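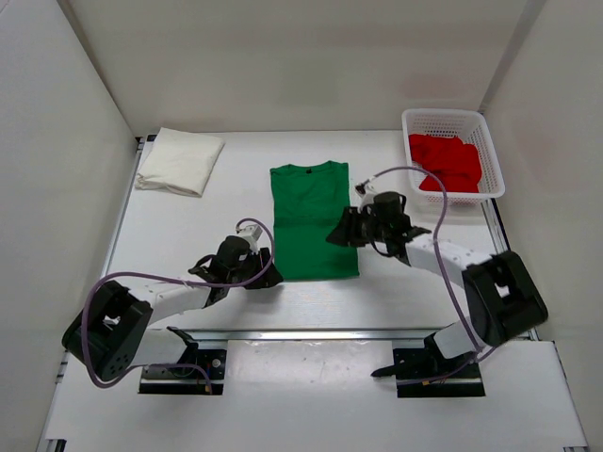 Part 4: Washing colored cotton in the Hamel machine

Okay, so you've got the hoses on and the drum leveled (go back to Part 3 if it still walks across the floor). Now for the fun bit – your first real load! I've run more than 207 loads through mine and these are the settings I keep coming back to.

Before you start

Keep the first load small. Four or five cotton shirts is plenty. Leave towels out of it for now, they drink up water and make the drum thump when it spins. And please check the pockets. I once washed a whole pack of gum with my gardening pants and was scraping the rubber seal until dinner.

1. Turn everything inside out and do up any zippers. Buttons can stay open.

2. Put the clothes in one at a time, loosely. You should be able to fit your hand flat between the top of the pile and the roof of the drum.

3. Pull out the soap drawer. The left slot is for the main wash, the middle one is for softener, and the little one on the right is for prewash (I leave mine empty).

4. Pour the detergent into the left slot, up to the lower line. The upper line is for really muddy stuff.

5. Close the door until it clicks. If the lock light blinks, open it and look for a sleeve caught in the seal.

6. Turn the dial to Colors, then press Temp until you see COLD.

7. Press Spin twice for medium. High spin gets things drier but it sets creases into cotton like you wouldn't believe.

8. Hold Start for a couple of seconds. The machine sits there doing nothing for a bit while it weighs the load, so don't keep pressing!

Note: If you see E9 on the display, the water isn't getting in. Check the tap first, then the little screen inside the inlet hose. Mine was full of grit after they dug up our street in February.

Caution: Don't yank the door when the cycle ends. The lock takes a minute or so to let go, and Blandine Picard from the Bremness owners' group broke her handle doing exactly that. The replacement is part number 1274 and it took ages to arrive.

9. Take the clothes out right away, give each one a good snap, and hang shirts by the hem.

10. Wipe the seal with a dry cloth and leave the door open a crack. Pull the drawer out too – it gets slimy back there.

If a shirt still feels stiff once it's dry, you probably used too much soap. Run it again on Rinse with nothing in the drawer, then drop down to half the detergent next time. Cleaning the filter is in Part 5, and you'll want a shallow pan and an old towel for that one.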